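Home | Notebook | Mixes | Site log | Contact
Search this notebook Go

November, Wolden site cabin, written up after tea

Well, the second trial pour for the platform slab is in, and I am a good deal happier with it than I was with the first. For anyone picking this up cold, we are still arguing over how to place the concrete under the lift pit at Wolden, where the steel is so close together that you can hardly get a poker between the bars, and the Ekard mix is the one we keep coming back to. I had a soft spot for the old mix, I admit, but it really did not want to go into the corners.

We started at 6 in the morning while the yard was quiet, which suited everybody (apart from whoever had to put the urn on!). The first wagon came a touch stiff and I sent it round for another spin of the drum before we let any of it near the mould. After that it flowed nicely. We poured from one end only this time and let it find its own way along, and I watched it come up through the bars at the far side with no help at all, which was a lovely thing to see after last month.

Slump checks on both wagons, written on the yellow sheet and pinned behind the door. Please leave them there until I have copied them out, as my handwriting is bad enough without somebody's mug standing on it.

The temperature probes went in at mid-depth and near the top. The middle climbed to 37 degrees by late afternoon, and the top stayed a fair way cooler, so I have put the blankets back on and asked for them to stay on overnight. The Kowalczyk drawings want the difference kept small, and they are quite right to, although I do wish the note about it were somewhere other than the back of the last sheet. The joint between the lower slab and the temporary one is still my main worry. We used the sheet membrane again and lapped it further than last time, and I would like to see how cleanly it peels before I promise anything to the tunnel people.

Plollance rang about the formwork ties. They can let us have 9 more panels but no ties to go with them, so that is another call for the morning. The shuttering we have is fit for about 2 more pours if it is oiled properly and not dragged across the yard by one corner (I have said this before and I shall go on saying it).

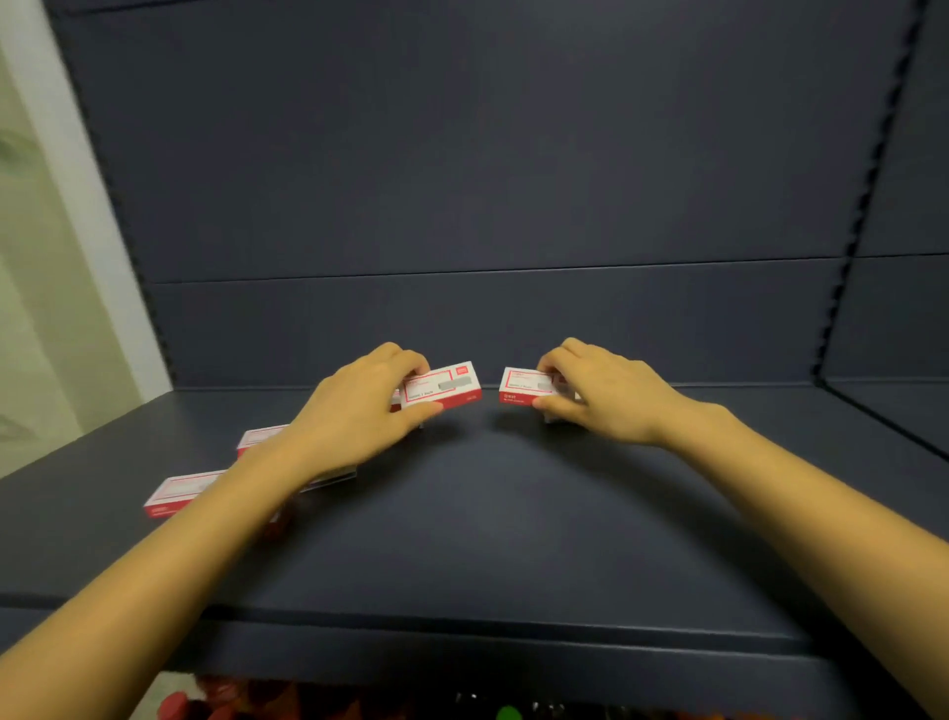
Small white boxes with the red border, one in each hand, at the shelf.

Left to do: strip the side panels, mark up the cores before the saw comes, and sweep the mixing bay, which is a disgrace and largely my doing. If the cores show any honeycombing near the pit corner then we go back to two pour points and I will eat my words quite cheerfully. The poker with the taped handle needs a new lead before it goes out again.

Page last updated: November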